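Office desks become a classroom for robot hands

Vorach, a small automation firm, has begun teaching its robot arms to tidy desks by having people do the job first. Staff carry a hand-held gripper with a camera on it from office to office and use it to pick things up and put them down. The recordings are then used to train the arm, which has a matching pair of fingers.

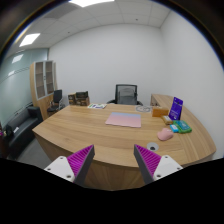
One mouse, many tries

The first task in the project, called Ralby, is moving a computer mouse. The firm wants 4000 recordings of it before the arm gets a turn, and had 1595 by the end of November. A person squeezes the grip, the ribbed fingers close on the mouse from both sides, and the camera keeps what the hand saw. 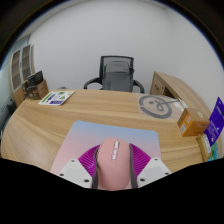

Photo: Vorach

Ambros Schnyder, who runs the project, said new staff tend to work too fast. "You have to move as if the arm were doing it – steady, with no flicking of the wrist," he said. Recordings with a fumbled grip are kept in a separate folder and looked at later. Each desk is used for 69 recordings, then the team moves on.

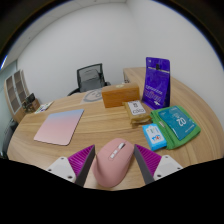

Vorach had earlier tried steering the arm by remote control, and gave it up for this task after 500 runs. Schnyder said the operators were slow and tired quickly. Desks are left with their usual things on them, so a pink mouse may have a pad on one side and a spread of packages on the other, and the arm will have to cope with both. Work on cables and paper is due to start once the mouse recordings are finished. Hevero, which lets offices to small firms, has agreed to lend rooms for that stage.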